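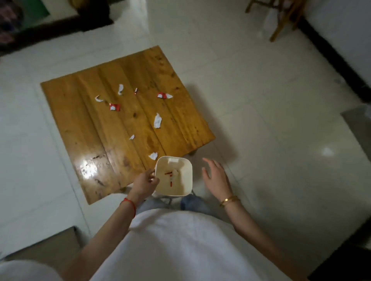
Rhonda Penner doubts that any machine will take this job from her soon. Clearing paper scraps from a table needs two hands and a little patience, she says, and she has not yet met a robot with both.

At Bondine, in Kerkska, the engineers do not fully disagree. Their arm practiced 3200 pickups of small litter in December. Boxes and cups went well. Crumpled tissue was harder -- it changes shape when the fingers close, and 572 tries ended with nothing lifted.

Manju Thakur expects a slow but useful helper first, probably for workshops, where the tables stay in one place. Homes will have to wait longer.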